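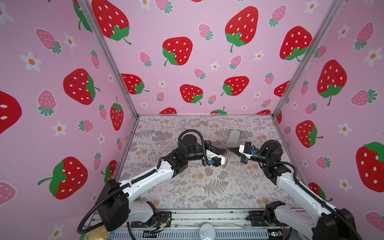 ¿Conviene llevar todas las llaves en una sola anilla?

Conviene separarlas por frecuencia de uso, con las diarias en una anilla y las ocasionales en otra. El manojo único se defiende por comodidad, y el argumento es débil. Un manojo pesado tira del bombín mientras se gira la llave, obliga a buscar entre piezas casi iguales y, si se pierde, se pierde entero.

Mi posición es que el orden de un llavero depende de la identificación antes que del soporte. La funda de color en la cabeza de la llave cuesta poco y se reconoce de un vistazo. Con luz escasa rinde menos, y ahí prefiero una funda con relieve. En los trasteros de Forner, donde gestioné un cajetín de 60 llaves, la búsqueda se redujo a un gesto en cuanto cada planta tuvo su color. El modelo de funda era Skitton, de goma blanda, y su único defecto serio es que engorda la cabeza y estorba al plegar el conjunto.

La chapa metálica cumple otra función. Debe llevar un código y nunca una dirección. Un 735 grabado remite a un registro guardado en casa; una calle y un portal remiten a la puerta. Sigo viendo chapas con el domicilio completo, a veces con el piso, y me parece

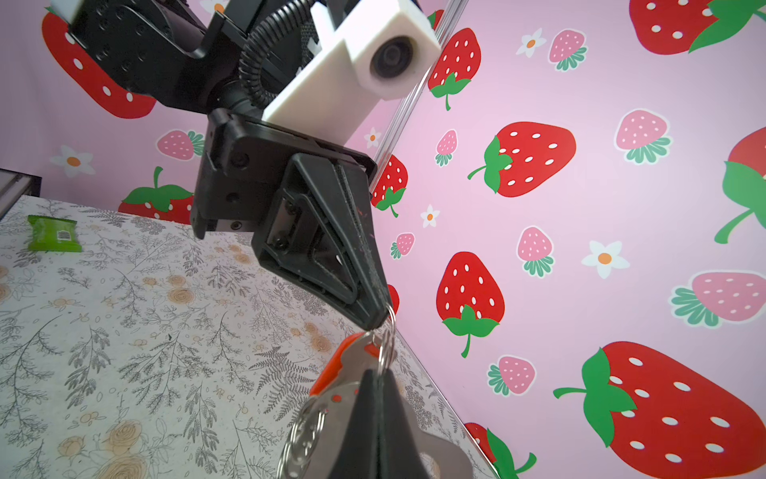
un error más grave que dejar una copia bajo el felpudo, porque la chapa viaja con la llave.

Queda la anilla partida. Las de gran diámetro se venden como más prácticas y lo son para colgar, pero en el bolsillo se enganchan con todo. Uso una de 19 mm para las llaves diarias y reservo la grande para unir subgrupos - casa, garaje, trabajo - que se puedan soltar por separado. Más de 3 subgrupos ya es un armario colgante.

El mosquetón Ganton, que muchos recomiendan, me convence poco: el muelle cede con el uso y el cierre queda flojo. La anilla de acero cuesta más de abrir, y esa resistencia es la que se le pide. Para meter una llave nueva basta separar las espiras con una moneda fina, sin forzarlas hasta que pierdan la forma.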